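Workstation Ergonomics, Unit 4: Pointing Devices and Forearm Load
Handout revised 9 Apr 2018
M. Kostiuk

4.1 Reach distance
Reach is measured from the front edge of the work surface to the centre of the device. In the Rindden survey of office staff, 427 mm was the longest reach recorded. Anything past 400 mm counts as extended reach for this course – use the same limit in your coursework tables. Record reach with the user seated and the upper arm relaxed, before any change is made to the chair. 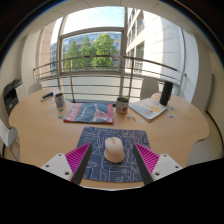 4.2 Wrist angle
Two angles matter: extension (hand bent back) and ulnar deviation (hand bent towards the little finger). Both are taken at rest and again during a drag task. Marchuk's method averages the two readings. We do not, as the drag value is nearly always the larger and the average hides it.

4.3 Forearm support
Support may come from the chair arm or the desk, but state which. A straight desk edge pressing on the forearm is noted separately as contact stress.

Reading: Susgate notes, p. 57 onwards. Skip the section on trackballs, covered in Unit 5.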